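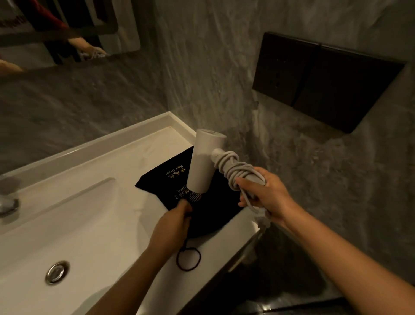

In March I visited the training floor of the Grostton hotel, together with a small group of people who run guest houses. I have only 4 rooms myself, so I did not expect that much of it would fit my work. I came home with two full pages of notes, and most of them are about bathrooms.

We met at nine in the lobby. Ashley Sugden, who is head of housekeeping, gave us a short welcome and coffee, and then we went up by the service elevator. The hotel has 93 rooms. One corridor is kept for teaching new staff during the low season, and there we could open every drawer and ask every question.

The bedroom part was quick. We saw how they fold the corner of the blanket and where the second pillow is kept. Then we went into the bathroom, two persons at a time because it is narrow, and there we stayed a long time.

I had never thought much about the hair dryer. In my house it hangs on a hook and the cord hangs where it wants. At Grostton each dryer has its own black cloth pouch with a drawstring, with "Hair Dryer" printed on it in gold, in English and in Chinese. The pouch is laid flat on the counter beside the basin, the cord is wound up, a hair tie goes around the cord, and the dryer goes in. It is a white dryer, a small one, and it does not need a big bag.

Peninah Shemweta showed us the winding. She does not pull the cord tight where it comes out of the dryer, she leaves there a soft loop first. I asked how often they must replace a dryer and she said that before the loop it was always the cord that broke, at exactly this place. The plug stays outside the last turn, so the guest finds it with one pull.

We all tried it. My first bundle was too fat and the drawstring did not close. Derek Marsden, who has a guest house near the coast, made his very neat but forgot the tie, and it opened again inside the pouch. Peninah was patient with us.

Some other small things I wrote down:

The basin is dried last, after the dryer is put away, and the metal ring of the drain gets its own wipe.
Hair ties are kept on the cart in a closed box. They buy them in packs of 50.
The pouches are washed at low heat, turned inside out to save the gold print.

Lunch was soup and bread in the staff canteen. The afternoon was about laundry contracts and for me less useful, but I can send my notes to anybody who wants them.

I have now ordered 4 pouches, plain ones without print. The hooks I have already taken down, and I still must fill the holes in the tiles.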